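The joy of a good tub
19 September 2001
By the Craddock household pages
Shares: 117 | Comments: 2

She has been sorting other people's shelves in Corkdale since December, and she still gets excited when someone hands her an odd plastic container. "Give me a tub with no lid and I'm happy," she says. "You don't need the lid! You need to see what's inside."

Her rule for small things is that everything on the table goes into a tub before anything goes back on a shelf. Cloudy white ones are her favourite, because you can make out a shape through the side without having to look at all the clutter.

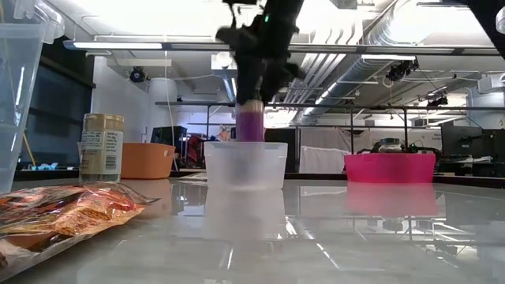 A purple piece goes into the white tub, with the orange bowl and pink bin close by.

Colour matters too, and she lights up when I ask. "Pink for things that live here, orange for things that belong in another room – the kids get it straight away." Snack packets and jars stay out until last. "If you start with food you stop for food," she laughs.

She buys nearly all of it second-hand at the Itotdale market, up to 200 pieces a year, and gives plenty away. I went home with two, and my bottom drawer has never looked better.

Comments

fukano_fan: Love this. I've used ice cream tubs for years and my mum still calls it rubbish.

Itotdale reader: Which end of the market is she buying at? I only ever find lids.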